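Heten (workshop insertion arm)

First published: February
Last updated: 25th October
Print this page | E-mail this page 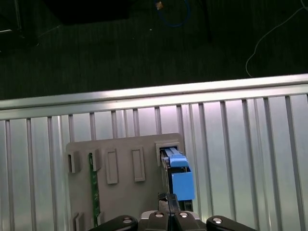 Saodah Santoso

Heten is a small robot arm built at Bulterside, a shared workshop, for the purpose of fitting electronic parts into a plastic test plate. The name covers the arm, the plate and the software that runs them both, though in everyday use at the workshop it means the arm. It has been described by its builders as a home-made assembly robot. Whether it has ever assembled anything of use is a matter on which the available records are thin.

Purpose

The stated aim of the project is to have a cheap arm pick up a part, bring it to a matching slot and push it home without breaking either. Insertion is a well-known hard case for hobby robots. An arm that can move a block from one side of a table to the other may be out by the width of a pencil and still appear to succeed. The same error at the mouth of a connector means a bent pin.

Supporters of Heten say that the arm was built to show that such work could be done with workshop tools and second-hand motors. The claim needs some care. The frame and the plate do fit that account, but the motors were bought new after the first set proved too weak, and the wrist camera was also bought. The project's own parts list gives a total of 2,229, with no currency stated, and leaves out the printer, the bench and all of the labour. Comparisons with the price of a commercial arm, which appear often in the builders' talks, should be read with that in mind.

Construction

The arm works over a base of ribbed metal with an aluminium rail running across it. The rail was put in to keep the work in one place. Early trials were run with the plate taped down, and after a few pushes from the gripper the tape crept and the plate went with it. A good deal of the improvement later credited to the software came in the same fortnight as the rail.

The gripper appears to be of the parallel kind, with a linkage on either side of a central housing. It is a revised form of the Pasaribu gripper, a free design passed between workshops for some years and changed by nearly everyone who has printed it. The Heten version has narrower fingers than most. They reach into tighter gaps and they also bend more, and no test comparing the two has been written up. The screws on the upper faces are left uncovered so that the linkages can be taken apart at the bench, something the maintenance notes suggest happened often.

The camera sits at the wrist and looks along the fingers towards the work. It moves with the hand, so it sees the target best at the moment of contact, and sees the rest of the bench poorly. The ribbed metal throws back a good deal of light as well. Builders at Bulterside were warned of this by other users of the workshop and tried black paper over the base for a time. It was removed when it began to lift at the corners.

The plate

The test plate is a piece of matte grey plastic with raised brackets and frames along its upper part. A narrow strip of green circuit board can be seated in it lengthways, and at the right-hand side there is a slot for a larger blue part, held near a box-like bracket. In the view from the wrist given with this article, both are in place and the tip of the central finger is close to the blue part and the black module beneath it.

The plate is often called a copy of a real product. No such product has been named, and the layout matches the needs of the arm rather well: the slot for the blue part is at the edge, where the gripper can get to it, and the raised frames keep clear of its path. A plate drawn up by someone who did not own the robot would have been a better test. One was promised by Vivedside, a neighbouring workshop, and there is no sign that it was ever delivered.

The third version of the plate is the one now in use. The first had square-edged slots and was given up early. The second had slots with sloping mouths, which guide a part inwards even when it arrives slightly off. The third kept the slope and made it wider. Each change was recorded as a fix to the plate, and each time the success rate of the arm went up. It is hard to say how much of the rise belongs to the arm.

Control

Two ways of running Heten have been used. In the first, a person guides the arm by hand controls and the motion is saved, then played back. Playback works well as long as nothing has moved. In the second, a program trained on saved motions is meant to adjust to what the camera sees. The builders prefer to speak of the second. Film shown at open evenings does not always say which of the two was running, and a viewer has no means of telling them apart.

The trained program was based on 40 saved runs. By the standards of the field this is very few, and the builders have offered it as a point in their favour, a sign of how little is needed. It may equally mean that the program has learned one plate in one position under one set of lights. A simple check would be to turn the plate by a small angle and run the test again. The log has an entry headed "rotated plate" with nothing written under it.

Results

The only figures released come from a single afternoon, on which the arm is said to have seated the blue part in nine tries out of a set whose size was not given. Asked for the missing number, the project page was changed to read "nine successful insertions", and it has stayed so. Three failures are described in the log: a part dropped short of the slot, a part pushed in crooked, and a case in which the gripper closed on the bracket and pulled the plate up from the base. How a half-seated part was scored is not explained. In at least one film a hand comes in at the end and presses the part down.

The green strip is a separate matter. It is listed among the parts the arm can handle, yet every account of it being fitted that gives any detail has a person doing the fitting before the run begins. Until a full run is shown, the claim is best treated as unproven.

Reception

Opinion at Bulterside has been mixed. The project brought new members in and left the workshop with a sturdy base and rail that others have since borrowed for drilling and glue-ups. Against that, it took up the long bench for most of a winter, and requests for the raw logs have been met with edited clips. Outside the workshop, Heten has been cited on several hobby pages as proof that precise assembly is now within reach of the home builder. None of those pages appears to have tried it.

A fair reading would be that the mechanical work is sound and the reporting is poor. The drawings for the gripper and the third plate are open, and a reader with a printer could make both. The trained program has not been released. The reason given is that it needs tidying.

Later changes

A force sensor for the wrist was announced in the spring. With one fitted, the arm could feel a part jam and stop before damage was done, an ability it lacked in all of the tests discussed above. The sensor is shown on the parts list as bought. The drawings have not been altered to make room for it.

See also: Pasaribu gripper; Bulterside; Wrist cameras; Connector seating

Print this page | E-mail this page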